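Grumeck hand gripper, clothes-folding station: setup and upkeep notes

README for the shared folder. Last edited 09/08/2024 by Naomi Ogola. Bheki Ntuli checked the screw section and disagrees with part of it, see below.

What this covers

One hand-held gripper, the one we use for picking up and folding clothes at the Korkow site. It does not cover the arm-mounted version. People keep telling me the two behave the same. I have not seen numbers that show it, so please don't copy settings across on the strength of these notes.

What is in the folder

284 recordings of garments being lifted, moved or folded. 235 are marked usable. "Usable" means one person watched the clip and saw no obvious fault with the tool. It does not mean the fold was any good. The other clips are kept, with a short reason in notes.txt, and some of those reasons are thin.

Before a session

Wipe the jaws and the lens with a dry cloth. Lint collects faster than the Jimari manual suggests, and fleece is the worst for it.

Check the screws at the base of the jaws. Snug by hand, then stop. The manual gives a torque value, but I could not repeat it with our driver and I suspect it was written for an older body. Bheki thinks the value is fine and the driver is bad. Until someone tests a second driver, go by feel and write down that you did.

Close the jaws on a sheet of paper and pull. If it slides out, redo the zero step. If it still slides out, do not record.

Calibration

Run the zero step with the jaws empty, then the open and close sweep 4 times. The script prints PASS if the last 2 sweeps agree. That is a weak test. A jaw that is bent but consistent will pass, and we had one in November that did exactly that for nearly a week. Look at the jaws from the side as well.

Known problems

Thick ribbed cloth such as corduroy bunches up at the jaws, and the logged opening then reads wider than a single layer should. Don't use that value as a fabric thickness.

The Bjarnason filter smooths the width signal. It also hides short slips. Raw values are in the second column, and I would use those.

Success labels were typed in by whoever held the tool. Treat them as opinions.

Repairs

Swap jaws as a pair and rerun calibration afterward. Log the date and your initials in repairs.txt. "Fixed it" is not a log entry. 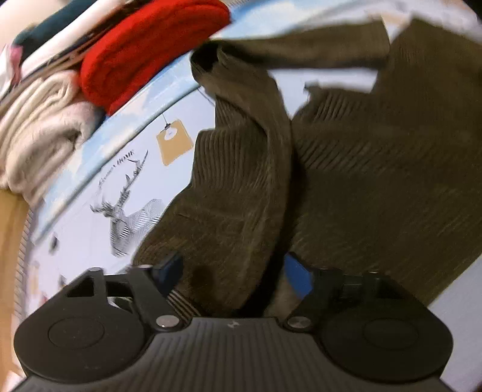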